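22/03/2021

The Sescombe Toy Library will move out of the old infants' building on Galtimen Road and reopen in the former De Haan furniture showroom on the main street. The last borrowing session at the old address will be held before the Easter break. Loans will then stop for two weeks while the shelves and stock are shifted.

The new lease was signed this month. It runs for five years, with an option to renew, and covers the ground floor of the showroom and the yard behind it. The upstairs rooms are not included and will be let separately by the owner.

Library coordinator Guido Bianchini said the move had been discussed on and off for a long time, mostly over the state of the roof at Galtimen Road and the steps at the front door.

"If you've got a pram, a toddler and a box of train track, those steps are hard going," he said. "The new place is level from the footpath. The door is wide enough for a double pram. That was the first thing we measured."
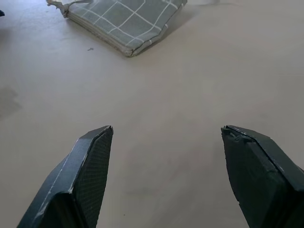 ## What members need to do

Members who have toys at home can return them at either of the remaining sessions at Galtimen Road, or hold on to them until the new premises open. Anything due back during the closure has been extended by 21 days and no late fees will be charged for that period. Reminder emails will still go out, as the system can't be paused, and members can ignore them.

There are 206 families on the books, up on the same time last year. Most are from Sescombe itself, but there is a growing group from the farms along the river and from the estate behind the hospital. Family day care providers also borrow, and they will keep the longer loan period they have now.

Membership cards stay valid. The phone number and email address do not change. The returns chute at Galtimen Road will be sealed after the last session and toys should not be left on the verandah after that. Last winter a wooden garage and a bag of puppets were left outside in the rain and both had to be thrown out.

Large items, including the climbing frame, the water table and the ride-on tractors, can't be reserved until the yard shed is up. Families who had already booked one of these for a birthday will get a call.

## Small parts and loose sets

Toys with a lot of pieces are the ones most likely to come back incomplete, and the library is using the move to repack them. Cardboard boxes are being phased out for puzzles, pretend food, tea sets and building sets. They split along the corners, they can't be wiped, and the lids go missing. 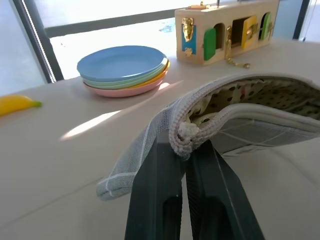 Each set will get its own bag or tub with a contents card, and the card will carry a photo of every piece. Flat sets such as puzzles will go in wide zip bags that can be filed upright like records. Heavier sets will stay in clear tubs with clip lids. Soft pieces and dress-up items do better in something that lets the air through, such as the pale grey mesh pouch shown, and members are asked to check inside the lining as well as the main part before returning a bag like that. A spotted lining can hide a small piece very well. Zips should be closed before the bag goes in the returns bin, as most of the parts that turn up under the shelves have dropped out of bags left partly open.

Mr Bianchini said the fee for a missing part would stay at $2, and that it would still be waived when the part turned up later.

"We'd much sooner have the piece than the money," he said. "Have a look down the side of the couch, have a look in the car. If you find something a year later, bring it in. We keep a tub of incomplete sets and you'd be surprised what gets put back together."

A stocktake of the tub is planned during the closure. Sets that can't be completed will be broken up and the good pieces used as spares. Pieces that match nothing will be offered to the primary school for its craft room.

## The new building

The De Haan showroom has been empty since the furniture business moved to the highway. It has a large front room with windows on to the street, a smaller room behind it with a sink, and a toilet that will be fitted with a change table. The carpet has been lifted and the floor underneath sealed. Painting started last week.

The front room will hold the shelves and the borrowing desk. The back room will be used for cleaning and checking returned toys, which at Galtimen Road is done in a corner of the main room while families are choosing. Having a door between the two should mean that returns can be processed during a session and not left to the end of it.
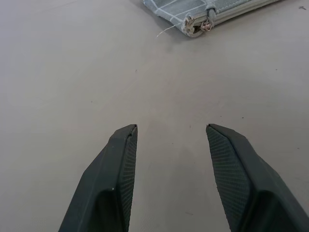 Shelving is coming across from the old building, apart from the tall units along the north wall, which are fixed and will be left for whoever takes the space next. To make up the difference, the library has bought second-hand shelving from a closed shoe shop. It is lower, so that children can reach the top shelf, and it comes with castors.

The yard needs a new fence before it can be used. The existing one leans towards the lane and has gaps at the bottom. Quotes have come in and the work is expected to be done by the end of winter. Until then the back door will stay locked during sessions and the outdoor toys will be stored under cover.

Parking is available behind the bakery and along the main street, with a time limit during shop hours. There is a loading zone at the door which can be used for dropping off large toys. Council has been asked to look at a pedestrian crossing closer to the corner, but no decision has been made.

## Changes to the catalogue

The library has been putting its catalogue on to Mela, a lending program that lets members see what is on the shelf and join a waiting list from home. The paper folders will stay on the desk for those who prefer them, though they won't be updated as often.

Toys will be sorted by type of play and no longer by age. Under the old system a child who had grown past the labels on a shelf would often be steered away from toys they still liked, and parents of children with additional needs had asked for the age stickers to go. The safety warnings for children under three will remain on the packaging and in the catalogue.

The new groups are pretend play, building, puzzles and games, music, busy hands, outdoor, and baby. Pretend play is the biggest group and the most borrowed, with kitchen things at the top of the list.
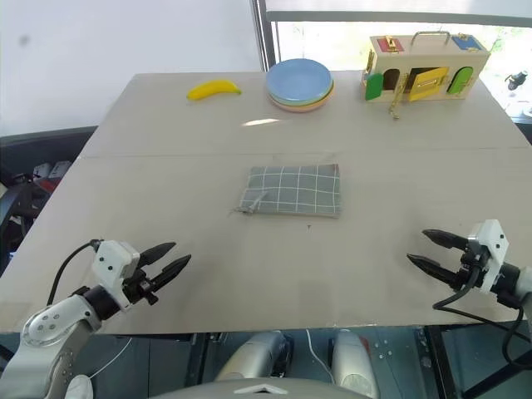 Busy hands takes in threading, lacing, posting, latches and locks. These toys tend to be popular with grandparents, who borrow them for visits, and with families facing a long drive. Several have been out of use while hinges and catches were repaired, and they will be back on the shelf for the reopening.

Some older toys will be retired. They include a number of painted blocks with chipped surfaces, two prams with worn wheels, and most of the battery toys whose compartments don't close with a screw. Button batteries are a particular concern and nothing that uses them will be lent out unless the cover can be fastened properly.

Donations are on hold until after the move. When they resume, the library will be looking for wooden train track, large floor puzzles, dolls in a range of skin tones and good-quality musical instruments. It does not take soft toys, bike helmets or car seats. Donated toys are washed and checked before they go into the catalogue, and anything not suitable is passed on to the op shop.

## Session times

Sessions at the new address will run in the morning and again in the late afternoon, on the same days as now. The afternoon session will finish half an hour later to suit parents coming from work. A trial evening session once a month is being considered for October, when the daylight is longer, and will depend on finding enough people to staff it.

Hand sanitiser will be kept at the door and families will be asked to check in on arrival. There will be a limit on the number of people inside at one time, with a sign at the entrance. The play mat, which was put away last year, will come back out once the front room is set up, and toys used on the mat will be wiped down between sessions.

Annual fees will not go up this year. Families who joined or renewed in the past month will have the closure added to the end of their membership. Concession rates apply to health care card holders, and anyone having trouble with the fee can speak to Mr Bianchini at the desk.

Help with packing is welcome at both of the remaining sessions. People with a trailer or a ute are asked to leave their name and phone number on the sheet beside the desk, and strong boxes with handles can be left inside the front door at Galtimen Road.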